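The long way to pick up a pot

By twenty past nine on a Friday, Milan Meijer has already reached for the same brown pot more often than most of us touch our kettles in a week. He does it with a controller in each hand and his shoes off, standing on a square of carpet on the first floor of a former seed merchant's in Vunness. The pot exists only inside the computer, and so does the room around it.

This is Reline, a project that wants to teach a two-armed robot to tidy and fetch by showing it how, over and over again. Each attempt is called an episode. Milan drives the arms, the software records every joint and every view, and the result goes into a growing library that a learning system will later study. It sounds dull. I stayed until teatime and had to be prised away!

What I hadn't expected was how much the views matter. The learner gets one from up on the body, looking out over both arms, and others from close behind the grippers, where everything is huge and tilted and a finger can fill half of what you see. Milan flicks between them without thinking. I got lost at once.

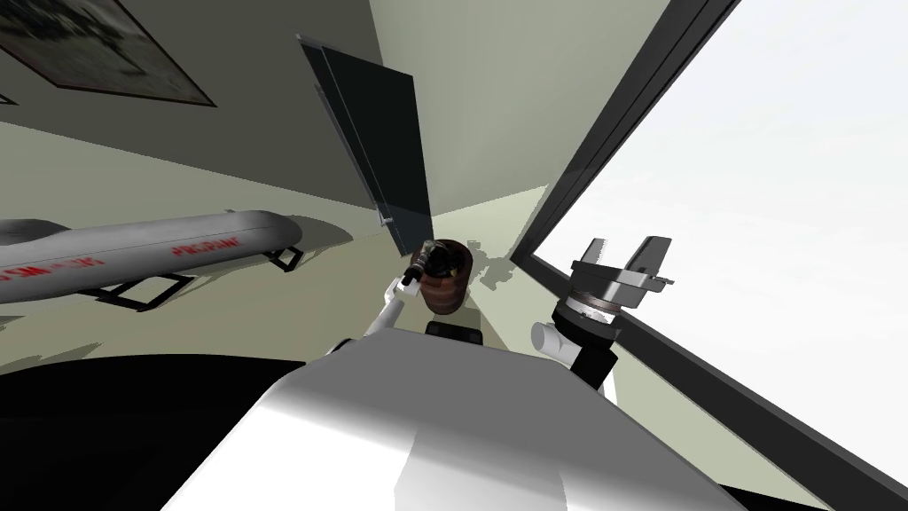
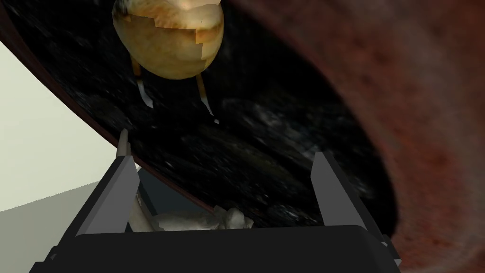
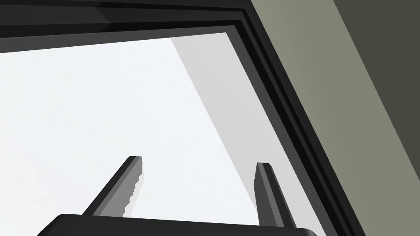 On the job

An episode is kept or thrown away on the spot. Milan's rule is that a small wobble is fine, even welcome, provided he puts it right before the end. "If I only ever show it perfect reaches, it has no idea what to do after a bad one," he says. So he leaves in the slow approaches and the second tries. The ones he bins are those where he has hesitated for so long that the robot would learn to dither.

A good morning gives him 56 keepers. A poor one, with the headset steaming up and the rooms loading slowly, might give him 19. Rooms are swapped after every nine episodes, so that the learner can't get by on memorising where one window is.

The rooms come from a library called Wikinis, and they're a joy. Some are bare, some are stuffed with oddments, and the objects seem to have been chosen by somebody with a very broad idea of what people keep at home. Milan has favourites and won't admit to them. He does admit to disliking narrow spaces, where it's easy to lose track of an elbow while you're busy watching a fingertip.

I was allowed a go after lunch. Closing a gripper is simple enough, a squeeze of the trigger, but judging depth is another matter, and I spent my first two minutes pinching thin air with great confidence. My fifth attempt was saved, under my own name, and I'm far prouder of it than I ought to be.

The first training run on the new episodes starts in September, on machines lent by Ahuja, a small firm two streets away. Until then it's more reaching. When I left, Milan was loading another room and looking for somewhere to put his tea.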